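Home | Modules | Week 5 | Reading
Print | E-mail this page

Work surfaces, notes cont. (S. Doherty)

Tabletops from two boards: look for the seam. Cream or pale tops show glare less than white, but check under raking light. Edge strip, measure seperately.

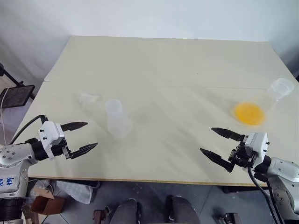 Where do you measure flatness first? Across the seam, then corner to corner.

Write up for March, up to 2 pages. Guthrie ch. 5 for tolerances, skip teh Sundard tables.

Shares 506 | Comments 2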